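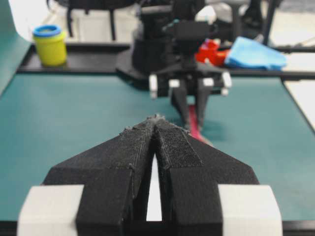
*Two arms over one mat in Ullville.*

The lead author of the Gamard handling rules had been talking about spoons for 20 minutes before I opened my notebook. "Spoons are wonderful," she said. "Everybody knows what a good job looks like, so we can finally argue about the same thing!"

The rules began in May as a list of 106 items, and the team at Kevico has cut it to 6. Rule one says that only one arm moves in shared space at a time. Rule two says the arm that waits keeps its fingers closed.
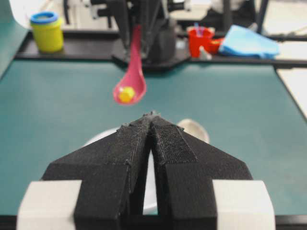

*A pink spoon with a small yellow piece in its bowl.*

"People want to start with speed," she told me. "I'd love to talk about speed, but first write down where everything goes." Her favorite is rule four - each run gets a written note, good or bad, before the next one starts.
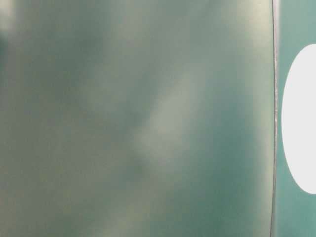
She is just as keen on the boring parts. Camera views get checked before the first run of the morning, and a failed run stays in the log. Almost 100 runs went into the Tahiri draft, and she can tell you which ones changed the wording.
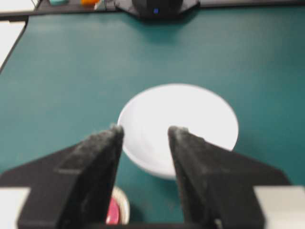

One reader of the draft wrote back that rule two was too strict for small tables, and asked for a version with a set distance instead. "Great note," she said, already reaching for her pen. "That goes into the next round."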